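Drelta Verdicts: a table of civil and criminal jury outcomes, county level
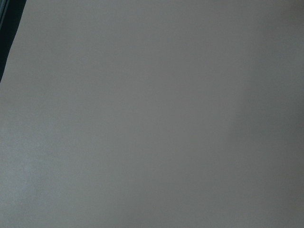 What does one row stand for?

One charge or claim put to one jury. A defendant facing four charges takes up four rows, and a landlord sued by three tenants in a single trial takes up three. If you want trials, group by case_key and count those.

Contents

The table has 943 rows drawn from 811 trials. Most of the trials are short, most of the charges are dull, and a surprising share of the civil side concerns fences. Everything comes from the public docket sheets of two counties, Fedton and Zervas, typed in by hand from paper and then checked against the clerk's register.

Columns

case_key - our own number. It has no relation to the court's number, which changed format twice and once contained a semicolon.
county - fedton or zervas, lower case.
kind - criminal or civil.
matter - one of 16 categories. See matters.txt. "Other" is a category and it is larger than we would like.
outcome - guilty, not guilty, for plaintiff, for defendant, hung, split.
hours_out - how long the jury deliberated, lunch included. The clerks did not stop the clock for sandwiches, so neither do we.
sentence_note - free text, often blank. Zervas recorded sentences on a separate sheet, and for one June the sheet is missing.

Things that will trip you up

"Split" was used by Fedton for a jury that convicted on a lesser charge. In Zervas it meant the jury disagreed about damages. We kept the word as written and added a county column so you can sort out your feelings about it.

A hung jury followed by a retrial gets a new case_key. The link between the two is in retrials.txt, and it is worth reading before you announce a trend in hung juries. I announced one. It was retrials.

Dismissals, pleas and settlements are not in the table. Almost everything a court does is therefore missing, and any rate you compute is a rate among cases stubborn enough to reach a jury.

Names of defendants, plaintiffs, jurors and witnesses were removed before release. Judges appear as letters. Please don't write to ask which one is Judge F.

Versions

Version 3 is the current one. It fixes the hours_out column, where anything past midnight used to come out negative. Version 2 should be deleted if you still have it. Version 1 was a spreadsheet with colors that meant something to the person who chose them.

Use

Free for teaching, reporting and research. Do not use it to predict how a particular jury will vote. The Trodetti scripts in the tools folder will load the table and print totals by county, and that is the full extent of their ambition.

Corrections go to Bianca Tudose, who keeps the list. Include the case_key and say which column is wrong. "The verdict was wrong" is a matter for the appeals court.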